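Sotano opens hand-demonstration line for household tasks

TRILDALE – Sotano, a maker of training systems for small robot arms, has started recording household tasks with hand-held grippers at its Lewis Street workshop. The work replaces most of the remote-control sessions the company ran through the winter.

The first batch covers bathroom and sink items. According to a project note released in March, it holds 747 accepted demonstrations, all made by people holding the gripper and doing the task themselves. An operator squeezes the tool to close its two fingers, moves the object, and lets go. A camera on the tool records the view over the fingers, and its path through space is worked out later from the video and a motion sensor in the handle.

One of the tasks is putting a bar of soap into its dish. The company calls it a short task with a narrow margin. The bar has curved sides and must be held near its middle, and it has to be let go low over the dish or it tips against the rim. Operators are told to start with the fingers open, approach at an even speed, and stop briefly before closing. Takes in which the bar is pushed along the table before the grasp are marked and kept in a separate set.

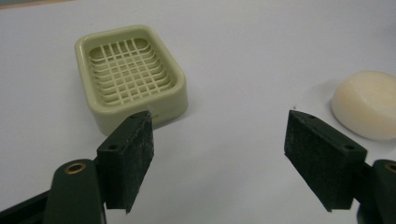 Gitotetti, which runs remote-controlled arms for parts sorting, said in a written reply that it would not give up its own method for this kind of work. A recording made through the arm, it said, already respects the arm's joint limits and top speed, while a person with a hand-held tool can make moves the machine cannot copy. The firm added that the wrist is the usual trouble spot, and that it would want to see how many hand-made takes are lost once they are checked against a real arm.

Sotano's note gives no figure for that loss. It does say that every take is run through a reach check before it is accepted, and that takes with a fast wrist turn are the most common rejects. Operators now get 2 practice periods before their recordings count. Each task is also repeated from 3 starting layouts, with the objects moved and turned between takes, so that a trained model does not simply learn one path across the table.

Remote control has not been dropped. Sotano still uses it for tasks that need steady force, such as wiping and pressing a pump bottle, where the operator works a leader arm and a second arm follows. Those sessions take roughly 2 times as long per accepted take, by the company's own estimate, mostly because of resets and the slower pace of the follower arm.

Finger pads are checked at the start of each shift and changed when the surface no longer holds a test block. The same pad type is fitted to the robot arm during trials – a different surface would change the grip and make the recordings less useful.

The next batch will cover kitchen drawers and jar lids. Recording is due to begin after the current set has been tested on the arm.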